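Search this site
Search
Menu

Two Hands and a Peg Board: What Our Shared-Shop Build Can and Can't Do
Student project report, second term
14 shares | 3 comments

Why we did this

Our group was given one term and bench space at the Barajas shared workshop. The assignment was to take a two-armed robot and get it to do assembly work on a practice board. I signed up as the person who doubted it would go well, and I'm writing this report because the others said the doubter should have to write it.

My doubt was simple. Every video of a robot putting a peg in a hole is a video of the time it worked. I wanted to know about the other times, so I asked that we log every try, including the embarrassing ones.

What we built

The arms came to us already made. Our part was the board mount, the wiring, the control scripts and the work on the fingers. We called the control program Ploririne, after a typo in our first file. The board is a white sheet with places for gears, pegs and blocks, and we named it Nekard so the logs would be easier to search.

Hanging black cloth behind the bench was the cheapest fix of the whole project. Before that, the vision step kept finding "parts" on the tool rack.

Cable routing took far longer than it should have. We planned one afternoon and used most of June. A cable that hangs free near the wrist is fine until the wrist turns, and then it pulls. We tried clips, tape and a longer loop. The longer loop won, although I still don't like it.

How we tested

We ran 150 tries at placing a block in its slot. A try counted as good only if the block went all the way in without a person touching anything. If it leaned, it failed. There was a long argument about leaning, and I am glad the strict rule stood, because with the loose rule our numbers would have looked a lot better and meant a lot less.

We also changed the start position of the block between tries. Some groups leave the block in the same place every time. That tests whether the arm can repeat a motion, and we already knew it could.

Results

Good placements with the board fixed in place came to roughly two thirds. When we shifted the board even slightly and didn't recalibrate, almost nothing worked. I would ask any reader to give the second result more weight. A person can put a block in a slot on a board that has been bumped. Our system can't, and a shared shop is a place where things get bumped.

Most failures happened right at the edge of the slot. The hand got to the correct area and then pushed a little crooked. The fingers bend in many places, so a small error in the grip turns into a bigger one at the bottom of the block. We bought soft finger pads from Bravel hoping to fix this. They helped the grip and made the angle worse.

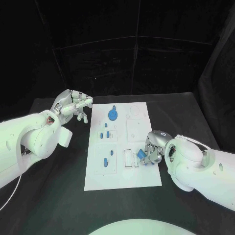 Fig. 1. Block in the right hand beside the two slots, left hand over the far corner of the board.

The left arm is the part of the project I believe in least. The plan was for it to steady the board while the right arm did the placing. In the logged runs it mostly waited. Two runs had it pressing down, and in both of those the board slid.

What I would change

Bolt the board down and drop the second arm until the first one is reliable. Add some kind of touch sensing at the fingertips, since camera data alone doesn't tell the program that a block is leaning. Start on the pegs earlier, too. We only got to them in the last week and have no numbers worth printing.

My grade partners think the project was a success. I think we have a decent test method and a robot that passes it on a good day.

Comments (3)

benchrat16: We had the same trouble with blocks going in crooked. Try letting the hand wiggle a bit at the slot edge before it pushes. Ugly, but our rate went up.

slotandpeg: Disagree about dropping the left arm. If it slides the board, the problem is your mount. Did you try a rubber mat?

k_2041: Can you post the log files? I'd like to see the leaning ones.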